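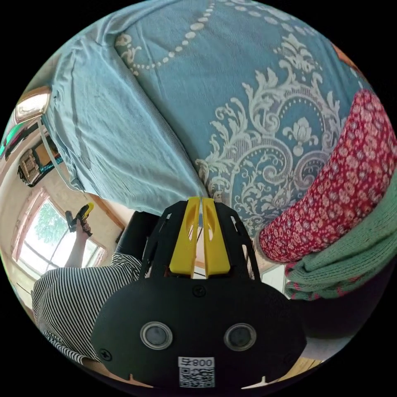
Clearing a Gripper Finger Fault During Bedding Tasks

Home Procedures Hand-Held Tools Fault Reports Contact

Applies to: all Trandska sites using hand-held grippers on blankets, sheets and knitted items
Revised April 2024

In January, operators reported that the yellow fingers of several grippers failed to open fully after repeated work with soft goods. Inspection by Trinh Từ found thread caught in the finger slots. One unit was forced open by hand and its left finger cracked. The following procedure must be used whenever a finger sticks or closes unevenly.

1. Stop the task. Release the trigger and do not pull the fabric away from the fingers.

2. End the current recording and mark it as faulty. Recordings made with a sticking finger are not accepted. Of the 2,241 recordings checked in January, 50 were rejected on these grounds.

3. Tell any other operator in the room that you have stopped. Two operators may continue on the same bed only if both tools are working.

4. Switch off the gripper and set it on a hard, flat surface with the lenses facing up. Bedding is not a suitable surface.

5. Inspect both slots under good light. Remove loose thread with plastic tweezers. Metal tools must not be used near the lenses.

6. Check the screws on the body. If one is loose, do not tighten it. Return the unit to Hsiu-ying Ho with a fault tag.

7. Switch the gripper on and open and close it 15 times without fabric. The fingertips must meet evenly each time.

8. Resume with a flat sheet before returning to knitted or ribbed material.

If the fault returns within the same shift, withdraw the unit and record its label number in the Cellstead log. Questions may be directed to Thịnh Đào.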